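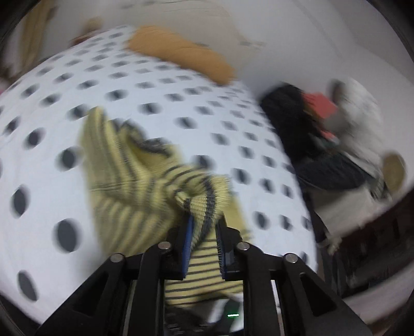
Hand gripper work at Wiltlow

Hand gripper work is the name used at the Wiltlow laundry and garment care firm for handling clothes with a two-jawed tool held by a person, so that folding machines can later be taught the same moves. Began as a side job in January. By the summer it had its own shift, its own pay line and its own complaints.

Background

Wiltlow takes in clothes from hotels, care homes and private customers. Washing and drying were mostly machine-run long before. Sorting and folding were not. Sheets and towels went through a flatwork folder supplied by Boersma, which copes well with anything square. Knitwear, children's things and anything with sleeves stayed with the hand folders, a team of 10 at the time.

Management under Maarten Geerts wanted arms on the knitwear line. The supplier, Zandari, asked for examples of real people doing the job with the same sort of jaws the arms would have. Hence the hand tool.

The work

The worker holds the gripper and uses it in place of fingers. Jaws close on a fold of cloth, the cloth is lifted, moved, let go. Done on tables at first, then on beds, as customers' clothes tend to end up there and Zandari wanted the home service covered too. Patterned bedding is used as well as plain.

Knits are the slow part. A striped jumper pinched in the middle comes up in a small peak and the sleeves stay where they were. Pinched at the cuff or hem it follows better, though it may twist. Shirts are easier, socks easier still. The pads on the jaws hold thin cloth well but workers report less feel for wieght than with bare hands.

A normal session is 100 lifts, then a break. Failed lifts are kept, not deleted. This was unpopular to begin with, as several folders took it to mean their mistakes were being filed.

Effects on staff

Views differ. Lotte Jansen, a folder on the knitwear line, told the staff newsletter that the tool was "like doing your own job in oven gloves" but that she prefered it to the late shift. Teun Nijs, from the same team, moved over full time and now trains others.

Main changes, as recorded by the works council:

Pace. Slower than hand folding, no piece rate. Some staff lost bonus money in the first weeks, later made up by a flat rate.

Strain. Fewer sore fingertips, more sore wrists. Sessions cut and a lighter grip asked for.

Skill. Folders were asked to explain things they had never put into words. Where to take hold, when to shake, when to start over.

Security. The sticking point. Seven folders signed a letter asking if they were training their own replacements.

The agreement

Signed 30 Jun 2019 by Geerts and by Cillian Ó Néill for the staff. No knitwear folder to be let go on account of the arms while the agreement runs. Retraining on full pay. Workers can see any recording of their own hands and ask for it to be taken out. Posts left by people who retire may stay unfilled, a point Ó Néill argued against and lost.

Similar schemes

Iltano, a uniform hire company, runs a smaller scheme led by Pichit Siriwan, work jackets and trousers only. Pay there is by the hour from the start. The two firms have swapped notes on wrist strain but not recordings.

See also

Flatwork folding
Piece rate
Works council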